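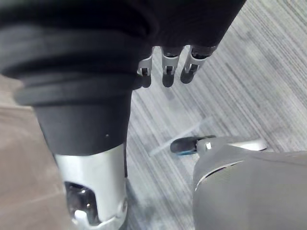
Black fabric cover, ribbed cuff and metal housing

About Vuorinen

Vuorinen is a small language school for adults. Aleksi Kinnunen opened it 18 years ago, with one evening class in Finnish. Now we teach Finnish, Swedish and English, and each year almost 700 students study with us.

Our groups are small and we speak a lot — also in the first lesson. The books are included in the price. New courses begin in October, and you can take the level test at our office before you register.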